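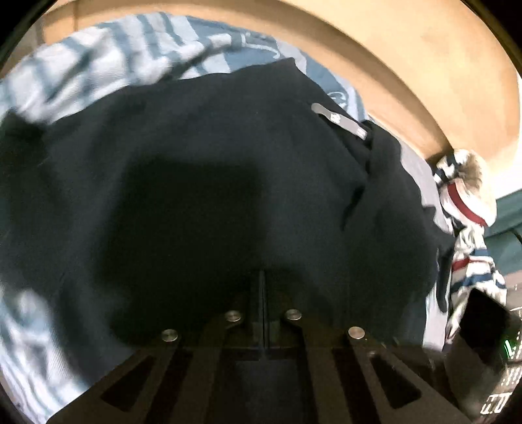 Keeping a Gluten-Free Shelf in a Shared Kitchen

Crumbs and flour dust cause most of the trouble in a kitchen where both kinds of food are prepared. The steps below apply to a home kitchen with one counter, one oven and one set of drawers.

Storage

Use the top shelf of the cupboard for gluten-free flours, pasta and cereal. Flour falls, so nothing containing wheat should sit over it. Decant opened bags into lidded containers and write the contents and the opening date on the lid. Rice flour keeps well in a cool cupboard. Ground almonds and brown rice flour go rancid sooner and belong in the fridge or freezer.

Butter, jam and mayonnaise need separate jars or tubs. A knife that has touched wheat bread leaves crumbs behind. Squeeze bottles avoid the problem for mustard and ketchup.

Tools to duplicate

Toaster
Colander
Wooden spoons and wooden cutting board
Rolling pin
Flour sifter

Stainless steel pans and glass bowls can be shared after a full wash with detergent and a clean sponge. Scratched nonstick pans should not be shared. Colanders are difficult to clean because starch dries in the holes – buy a second one in a different color.

Order of work

Wipe the counter with a fresh cloth, then rinse the cloth or put it in the wash. Prepare the gluten-free dish first, cover it, and move it away before opening any wheat flour. After baking with wheat flour, leave the counter for several hours and wipe it again. Fine flour settles slowly.

In the oven, put the gluten-free tray on the upper rack and line it with parchment. Turn the convection fan off if both trays are in together. Fry gluten-free food in fresh oil only.

Bread

Gluten-free loaves stale quickly. Slice on the day of baking, after the loaf has cooled completely, and freeze with a square of parchment between slices. Toast from frozen. For a tin loaf, check the center with a probe thermometer before taking it out – a browned crust is a poor guide, and an underbaked center sinks as it cools.

Last revised 24 February 2018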